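The Night Desk

The phone went at ten past two and by quarter past I was in the car. No coffee. One sock inside out, I could feel the seam the whole way down.

Crowd on the Tesier bridge, the desk said. Three hundred and two of them by the police count, which meant more. Go and look.

So I went and looked.

Rain, thin stuff. Blue lights on the wet road. A line of officers across the far end with their shields down, and on my side people just standing there with candles in jam jars, the kind with the label half soaked off. No shouting. I'd been told shouting. I rang the desk and said there's no shouting and the desk said give it a minute.

I gave it a minute. Gave it an hour.

A woman in a baker's apron told me about the boy. Not his name, she wouldn't do that, his mother hadn't said she could. Seventeen. Stopped outside the Peturby depot for a broken light on his bike and taken in, and in the morning somebody from the station rang the house. That was all anybody had. One phone call and a bag with his shoes in it.

"You'll put that in?" she said.

I said I would.

"The shoes," she said. "Put the shoes."

Wrote it on my hand, the notebook was pulp by then.

Just before four they read the order out through a loudhailer. Seven minutes to clear the bridge. Half the crowd couldn't hear it and the other half sat down. I sat down too, I don't know why, my knees did it. Cold came straight up through the coat. Somebody passed me a jar and I held it.

Then the gas. One can, then another, rolling about between peoples feet, and the whole bridge got up at once and there was only the one way to go.

I ran with the jar still in my hand. Down the steps, along the river wall, up Zelenák Street with my eyes streaming, and a door opened and an arm pulled me in.
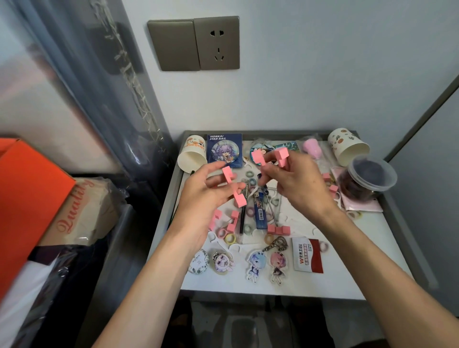 Upstairs at Zelenák Street

Nine or ten of us in a kitchen, coughing into the sink by turns. Lights off. The baker was there. An old man tore up a pillowcase and wet the strips and handed them round without a word, like plates at a party.

I filed from the floor with my back against the oven. 900 words, they wanted 400. I put the shoes in the first line.

The desk rang back. Lovely, they said, but could we start with the arrests? Prerport had 87 arrests. The other lot were running 87 arrests already.

"Start with the shoes," I said.

Long quiet on the line. Across the room the baker was watching me, strip of pillowcase pressed to one eye.

"I'll have to ask," said the desk.

I said I'd wait, and I did, and it started to get light befroe anyone came back on.

Comments

nightbus_reader
Read this on my break and was late back. Did they keep the shoes or not??

inkandtoast
The jam jars got me. My gran's street did the same when I was little.

pellmell
Small thing, but 302 by the police count and then 87 arrested is a lot for one bridge. Good story though.

nightbus_reader
@pellmell I read it as the whole town, not only the bridge.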